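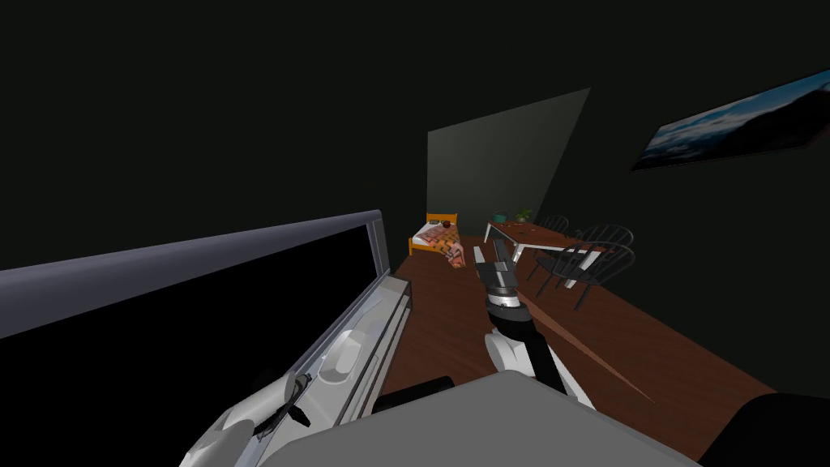
*Left arm and gripper, computer render*

**Minutes, social media group of the Lakmont fan club, January**

Chair: Thérèse Robichaud. The meeting was opened at 18:30.

1. **Followers.** Our page for the series Sendero has now 2,574 followers. The post about the wedding episode received 849 likes and 1,257 views in its first evening.

2. **Weekly round-up.** It was agreed to publish it in the morning. The actors' holiday pictures will be shared only from their own public accounts, with the name of the account written.

3. **Comments.** Two members asked for stricter rules about rude remarks on the actresses' clothes. Thérèse will write a draft.

4. **Urkedetti interview.** No answer yet from the agent. We will write again.

5. **Other matters.** The Sangkhawat fan page proposes a common quiz. Postponed to the next meeting.

Closed at 19:40.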